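I've been promising a post on the Tronero two-arm sorting kit since March, and on Wednesday I finally got a proper go at it. Talalside sell it as a ready-to-use table: arms, grippers, cameras, software, the lot. You bring the stuff you want sorted, and we'd gone for bathroom bits because they're small and annoying!

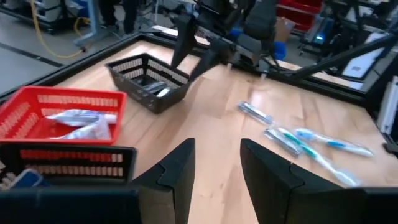
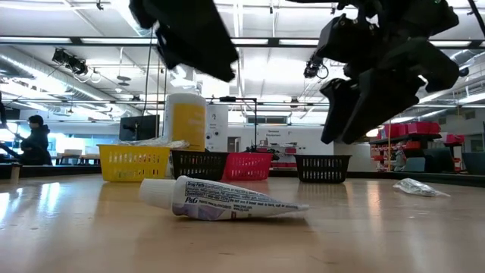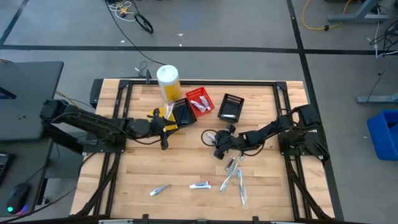 Baskets in all three, toothpaste in the second and third, wrapped toothbrushes in the first and last.

So, what did I think? Setting up a new job is lovely. You guide the arms through it a few times, give each basket a name and off you go (I'd blocked out the whole morning and was having a coffee by ten). Tubes were the easy part. Toothbrushes in clear plastic were harder work, and I had to slow the arms down to 60 per cent before I was happy with how they picked them up. Shiny wrapping seems to be its weak spot, so if that's most of what you pack, ask for a trial first.

My other moan is the price of the extras. Spare fingertips come from Baláž and cost almost 200 quid for 2, and you will want spares. The support plan is another 1,000 a year, though the chap on the phone was quick and very patient with me.

Would I have one? For a small packing room like the one at Tarholm, yes, I think I would. I've asked to borrow it again with softer fingertips and a box of soap bars, and I'll put the results up when I've got them.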